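Remote Desktop Pool – Inspection Checklist
Site: Sondville office
Inspected: Aug 14, 2026
Scope: session hosts, published apps, user assignment, backup. Network hardware is covered on a separate sheet.

Result codes: OK, Minor, Fail, N/A. Comments are required for anything other than OK.

1. Host inventory matches the admin console
Result: OK
Comment: Randus console and the asset sheet agree. The two spare hosts are powered off and tagged.

2. Operating system patches current on all active hosts
Result: Minor
Comment: One host was missing the latest cumulative update. It had been left in drain mode since February and skipped the maintenance window. Patched and returned to the pool during the inspection.

3. Session limits set by policy
Result: OK
Comment: Idle disconnect is set to 300 seconds on the kiosk group only. Office users have the standard policy. Kiosk users have asked for a longer value; not changed.

4. Template image free of saved credentials
Result: Fail
Comment: A mapped drive in the Pintér template still holds a stored password for a service account. The password has been rotated. The template must be rebuilt from the clean base – editing it in place leaves the old profile in the snapshot chain. Do not publish new apps from this template until the rebuild is signed off.

5. Published apps open for a standard user
Result: OK
Comment: Spreadsheet, mail client, PDF reader, and the simulation viewer tested from a tablet and from a thin client. The viewer opened in 2 seconds on the thin client. Scroll and pinch work on the tablet. Right-click needs a long press, as before.

6. Graphics session displays without missing areas
Result: OK
Comment: Checked at full screen. Color depth is correct and text in the toolbar is readable at default scaling.
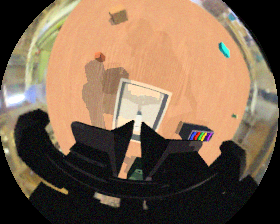 Rendered view, tray on tabletop.

7. User assignment by group, no direct assignments
Result: Minor
Comment: 69 accounts have access through groups. Four more were assigned directly, all left over from the pilot. Two were removed. The other two belong to contractors whose group has not been created yet.

8. Disabled accounts removed from app access
Result: OK
Comment: Compared against the directory export. No matches.

9. Multi-factor sign-in enforced from outside networks
Result: OK
Comment: Tested over a mobile hotspot with one standard and one admin account. Both were prompted. The admin account was prompted again when opening the console.

10. Clipboard and drive redirection
Result: Minor
Comment: Clipboard is blocked in both directions for the kiosk group. Drive redirection is still allowed for office users, and the written policy says read-only. Either the setting or the policy has to change. Raised with the policy owner.

11. Profile disk space
Result: OK
Comment: Alert threshold is 1000 MB free per profile disk. No disk is below it. The largest profiles are mail caches.

12. Backup job completed and restore tested
Result: Fail
Comment: Brerisico reports the nightly job as successful, but the restore test stopped with a permissions error on the profile share. Job status alone is not accepted as a pass for this item. Repeat the restore after the share permissions are corrected, and attach the log.

13. Event logs forwarded
Result: OK
Comment: Test event from each active host arrived at the collector. Clocks are in sync.

14. License count
Result: N/A
Comment: Moved to the purchasing review.

Follow-up
Items 4 and 12 block sign-off. Items 7 and 10 stay open until the next inspection. Item 2 is closed – no further action beyond adding drained hosts to the patch report.

Keep this sheet with the pool change log.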